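社区通讯 > 生活版 > 回收与押瓶
首页 往期 投稿 活动 联系
7月21日 星期二 生活版编辑

玻璃瓶押金回来了,先看完再拎瓶子下楼
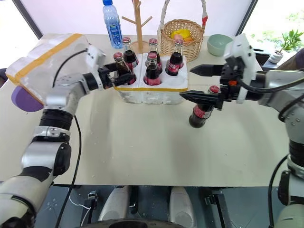 上期说过的押瓶点,这周正式开了。地址没变,Ternness路口进来,Bako便利店后门那一侧,门口有遮阳棚的就是。五月试过一阵,当时只收本店卖出去的瓶子,好多人白跑一趟,挨了不少骂。现在放宽了,附近几家店卖的都收,Illell超市的也算,小票不用带。

押金每个瓶子2元,退现金或者充到店里的会员卡,自己选。充卡的当场到账,退现金要排另一队,慢一点。周末下午人最多,能错开就错开。

收什么:玻璃汽水瓶,玻璃啤酒瓶,牛奶瓶。瓶口不能缺角,有裂的不收,割手。瓶盖带不带都行,带了就扔旁边的铁桶里,别拧回去,店员还得一个个拧下来。标签不用撕。上次有人在家泡了一晚上撕标签,白忙,厂里回去反正要洗的。

不收什么:酱油瓶、醋瓶、油瓶,装过油的尤其不行。药瓶不收。塑料瓶和易拉罐走老地方,车棚边那个绿箱子。

几个反复有人问的,一起答了。

瓶子要不要洗?涮一下就好,别剩糖水,天热招蚂蚁,上个月后门那一溜全是。

能不能一次送很多?单次上限38个,再多请提前跟店里打招呼,他们要腾筐。开餐馆的住户走Govetti的上门回收,不要跟大家挤这个窗口,拜托。

小孩能不能自己来?可以,但别让他们抱一大袋,玻璃重,袋底一破就完了。有提篮用提篮,有格子的最好,瓶子不互相碰。没有的话旧毛巾裹一裹也凑和。

开门时间:上午九点到中午,下午三点到七点。周一盘点不收。下雨照常,棚子漏的那一角记的绕开走,报修了,还没人来。

试运行那阵一共收回3,737个瓶子,比预想的多,后门那块地方差点堆不下,所以这次筐子加了两排。推婴儿车的从左边过,右边窄了。

还有件事,路口那个旧的回收牌子还没拆,上面写的时间是去年的,别照着去。新牌子在做。

有空筐、旧提篮用不上的,可以直接放押瓶点,写张纸条贴上就行。下期登冷饮自制的方子,投稿截止月底,发邮箱,别塞信箱,信箱钥匙又找不着了。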